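Why do cables get in a tangle? 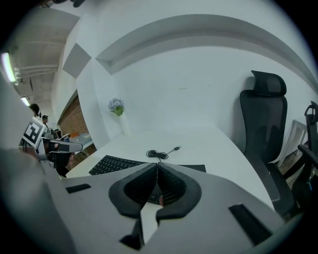
By Clelach Garkow, children's writer

I've got a question for you. When you put a cable down on a desk, all nice and neat, why is it in a muddle when you come back for it?

I think about this a lot, because I write at a desk all day and cables are my worst enemies (apart from biscuit crumbs!). Desks like the white one up there are lovely – a keyboard, a tall vase of blue and purple flowers, plenty of room for your elbows. And then there's the black cable, all bundled up behind the keyboard.

So what's going on? A cable is long, thin and bendy. Inside it are metal wires, and wrapped round those is a soft cover that keeps the electricity where it should be. When you wind a cable up, the wires and the cover get bent, and they like to stay a bit bent. Let go and the cable springs into loops. Now give it a wiggle. The loose end can slip through one of those loops, then under another, and before you know it you've got a knot!

The longer the cable, the more loops it can make. I tried this at home with a piece of string 48 centimetres long. I shook it in a shoebox and it hardly tangled at all. Then I used one that was 451 centimetres long and, oh dear, it took me most of my tea break to undo it.

See the little metal tip on the end of the cable in the picture? It's a USB connector. The letters stand for Universal Serial Bus, and it's got nothing to do with the sort of bus you ride to school on. "Universal" means it was made to fit lots of different things, so one kind of plug could do for keyboards, mice and all sorts.

Want to keep your own cables tidy? Ask a grown-up to unplug one first. Make big, loose loops, all about the size of your hand, and let the cable curl the way it wants to go – don't pull it tight. Then pop a bit of ribbon round the middle. I use the green ribbon off an old birthday present and it's lasted since April.

Contact us | © Undari Children's Pages 2021 | Back to top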